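Fadime Canpolat
May 23, 2022

Thread. For three weeks we compare two hand-held grippers for cloth work, and I promised several people that I would write down what I think. I will try to be fair to both. 1/12

The two candidates are the Trosterow and the Feyisa. Both are held in the hand, both have a camera on the body, and both record the opening of the jaws together with the video. After this they are quite different tools. 2/12

The Trosterow is the heavier one. After a morning with it my wrist knows. But its jaws close parallel all the way, and for thin fabric I think this matters more than the weight. The Feyisa closes a little like scissors, so the cloth wants to slide forward to the tips. 3/12

For the camera we use a very wide lens. I was against it in December, because the picture is bent at the border and small things become really small. I changed my mind. With cloth you need to see the part that hangs away from the hand, and a normal lens loses it at once. 4/12 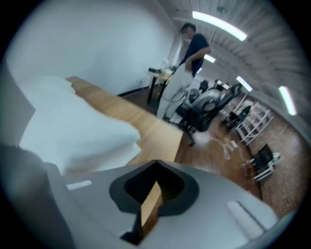

Wrist view during a move. Gripper body sharp, cloth blurred.

This is my complaint about the present settings. The body of the gripper is fixed to the camera, so it always looks perfect and you believe the exposure is fine. Then you look at the cloth and the edges are soft. We had the shutter on automatic. I will fix it to a short time and accept more noise. 5/12

Kanako Onishi asked me if blur is really a problem, as the Tomirex controller also gives us the jaw position at every moment. My answer: the jaw position tells you that the jaws are closed. It does not tell you if one layer or two layers are between them. For a pillowcase this is the whole question. 6/12

About the Tomirex itself. Good: it starts quickly, and the time stamps of the left and the right hand agree very well. Not so good: the connector is on the side where my palm wants to be, and the menu hides the calibration three levels deep. I wrote to them about the connector. They answered politely. 7/12

The task we use for the comparison is to put a pillow in its case. I like it because you cannot do it well with one hand, and because everybody knows how it should look at the end. Folding a towel was too easy for both grippers and we learned almost nothing from it. 8/12

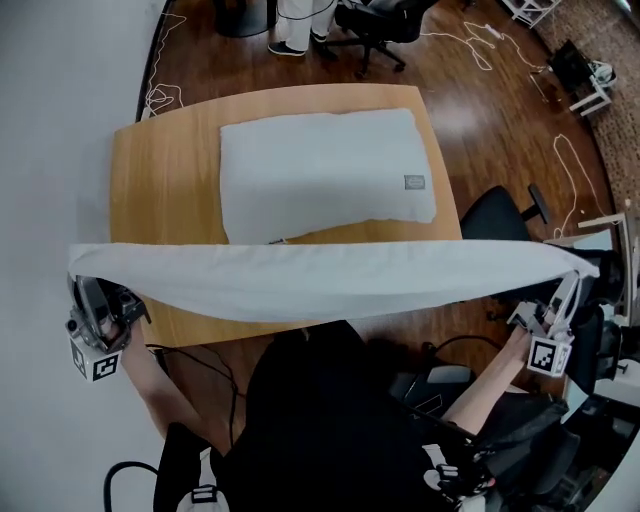
Fadime Canpolat
Gripper testing, Flidton

The case is stretched between the two grippers here, with the pillow waiting on the far half of the table. From the head view I can judge the tension from how much the fabric sags in the middle. From the wrist I cannot do this at all. So I would not give up the head camera, even if it makes the setup slower to put on. 9/12

The marker cubes. We have one on each gripper, and a cube is better for us than a flat marker, because when you turn the wrist another face comes into view. The disadvantage is that a cube catches on fabric. When I reach inside the case I have to think about the corner of the cube, and I should be thinking about the seam. A rounded corner would help and we will try to print one. 10/12

Numbers, for those who asked. We have 2,714 recordings in total, from all tasks. For the pillowcase alone I looked closely at 75, and in nearly 12 of them I could not decide from the wrist video how many layers were held. With the head video next to it, I was unsure in only 3. It is a small sample and I was the only judge, so please do not quote it as a result. 11/12

My opinion today: Trosterow jaws, Feyisa weight, and a Tomirex with the connector moved. As I cannot buy this, we continue with the Trosterow and I take more breaks. Next I want to compare soft pads against ribbed pads on the same fabric. If you have tried silicone ones on thin cotton, please write to me which hardness you used. 12/12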